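26 Feb 2018

Sorting bench, new covering. Notes while I still remember which bits annoyed me.

Old covering came off this morning. It was the white lining paper from the Zollach order and it had gone to rags along the near edge, where everyone leans. The glue from the old tape came up with warm water and a scraper. Took longer than laying the new stuff.

New covering is brown kraft off the Satix roll. Satix say on the wrapper that it "lies flat and stays flat". I have my doubts. It had a crease in it before I'd let go of the end, and smoothing it with a forearm just moved the crease along. I gave up at the third go. If it bothers anyone they can iron it.

Blue painter's tape for the grid, four columns by six rows, as agreed after the Skaltunard visit, where they do it this way and swear by it. I'd like to see what they were swearing by. Their argument is that you can say "second column, third row" across the room and the other person puts a hand on the right thing. Fine, if both people start counting from the same corner. We don't. I've asked for the corner to be written up on the wall and I'll believe it when I see it.

Laying order, for next time:

- long strips first, full length, one person at each end
- cross strips after, pressed down hard where they go over the long ones
- don't stretch the tape; it creeps back and drags the paper with it
- trim at the table edge with a blade, not by tearing

The squares are squares if you're feeling generous. I measured two and stopped.

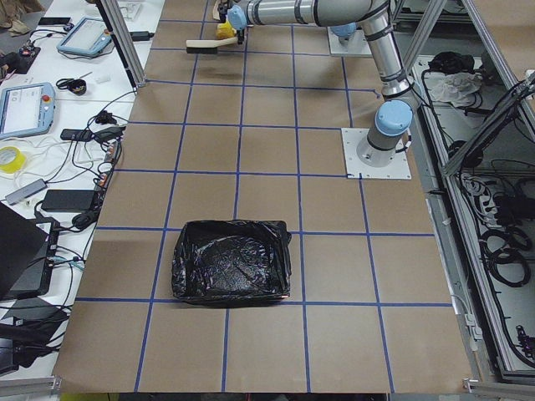

Waste has been the other argument. Peixoto's suggestion was a proper bin on the floor at the end of the bench, and we tried that for 8 days in the old layout. Half the offcuts missed it. So now the box sits on the bench itself, low and open, with a black bin bag folded over the rim, and it sits in the lower half where I'd rather have had clear squares. It's also straddling the line between two columns, so whoever calls out a square for it will be wrong whichever one they pick. I'd move it over by half a cell, but then it's in the way of the left hand. Leave it for a week and see who complains first.

Bag notes. The liners are too big for the box, hence the wrinkles in the bottom, and small bits will hide in the folds. There's a flap sticking up at one corner that wants tucking under. We have a carton of 200 of these liners so there's no point ordering a smaller size until they've gone. I worked it out at 7 a week if people change them when they should, and people won't.

Brush lives at the far end, the one with the pale wooden handle. It should be used on the paper before the end of the day, dry, no spray. Kraft drinks up anything wet and then you've got a patch for good. We have darker patches already, mostly in the middle and further up, and smudges to go with them. I said white would show the dirt and was told brown would hide it. It doesn't hide much.

Open points:

- is the paper meant to last 8 weeks or until it looks bad? Two different answers so far
- which corner is one-one
- smaller box? Would fit inside a single square and settle the column business
- ask Satix if the heavier grade comes on the same width of roll

Rest of the roll is standing behind the door with the cut end taped down.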